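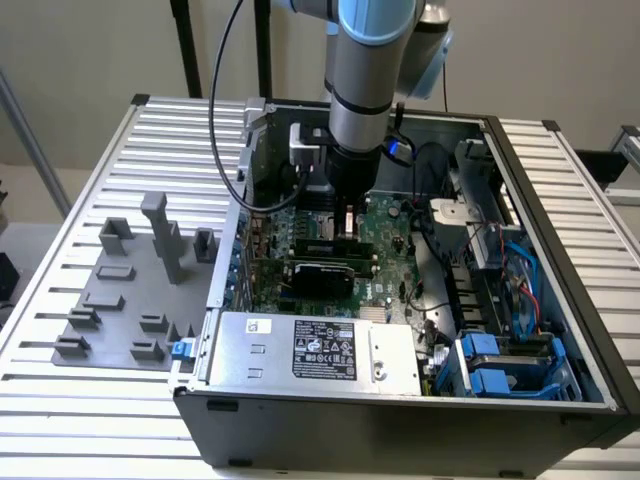
Jul 25, 2023 - Adhesive test, second batch

Mixed the Grabner resin again, this time 20 grams with hardener from the new bottle. The old bottle was open since March and I do not trust it anymore. Poured five strips on the Pascombe film and left them under the cover.

After 9 hours the edges are still soft. Marcus Szabo thinks the room is too cold at night, I think the ratio on the label is by volume and we weigh it. Wrote to Flillari to ask, no answer yet.

Strip 2 has bubbles along one side - my fault, I stirred too fast.

To do: repeat by volume, write the start time on the cover, order more cups. Please do not move the strips before Thursday.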